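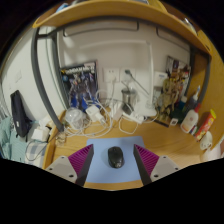
La souris sur son tapis bleu, entre les deux doigts de la pince.

La journée portes ouvertes de Durnine commençait à 14 heures et il ne restait déjà plus de badges. J'en ai reçu un au nom de Bokaditz, qui était une entreprise. J'ai donc été, tout l'après-midi, une entreprise de visserie.

Nous étions plus de 30 dans l'escalier. On nous avait promis l'avenir de la manipulation fine, et la dame de l'accueil avait précisé, en distribuant les surchaussures, que l'avenir se trouvait au deuxième, à côté des toilettes. Un monsieur de chez Plorano prenait des notes avant même que quelqu'un ait parlé. Je l'ai trouvé très professionnel. J'ai sorti un stylo, moi aussi, et j'ai écrit « deuxième étage ».

La démonstration portait sur une souris d'ordinateur. L'ingénieur nous l'a annoncé avec gravité, comme on annonce un trapèze sans filet. Il s'agissait de saisir la souris. Ensuite, si tout allait bien, de la reposer.

– À quel endroit ? a demandé Plorano.

– Au même, a dit l'ingénieur.

Plorano a noté.

Le bureau était un vrai bureau, avec sa lampe, ses câbles blancs emmêlés et sa petite foule de figurines. Une boîte de Gundam était appuyée contre le mur. Je me suis demandé ce que ce robot-là, qui avait dû signer pour des batailles spatiales, pensait de l'exercice. L'ingénieur nous a expliqué que le désordre était indispensable : dans un laboratoire propre, la machine apprenait à vivre dans un laboratoire propre. J'ai pensé à ma mère, à qui j'avais servi pendant toute mon adolescence un argument bien moins construit.

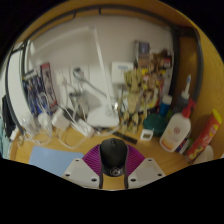
Salinas
Auteur de nouvelles, chroniqueur du dimanche et des autres jours

Il y a eu un silence. Les doigts de la pince se sont approchés. Une visiteuse a retenu son souffle, puis l'a repris, car c'était assez long. Les coussinets violets, tout en nervures, avaient quelque chose d'un éventail de théâtre, et l'on s'attendait presque à ce qu'ils s'ouvrent sur une confidence.

– Combien de fois l'avez-vous fait ? a chuchoté quelqu'un derrière moi.

– 345 fois. Il en faut 800.

– Et après ?

– Après, on passe au gobelet.

Un frisson a parcouru l'assistance. Le gobelet, tout de même.

La souris a été saisie. Elle a quitté le tapis, elle est restée en l'air le temps d'un éternuement, et elle est redescendue. On a applaudi, d'abord par politesse, puis pour de bon. Moi aussi, j'applaudissais. J'avais déplacé des souris toute ma vie sans que personne se lève.

Au buffet, l'ingénieur est venu me demander ce que Bokaditz en pensait. J'ai répondu que nous étions impressionnés mais prudents. Il a hoché la tête et m'a tendu un verre, que j'ai saisi du premier coup. Il n'a rien dit. J'ai bu, puis j'ai reposé le verre sur la nappe, à un tout autre endroit.

Bokaditz doit les rappeler en août.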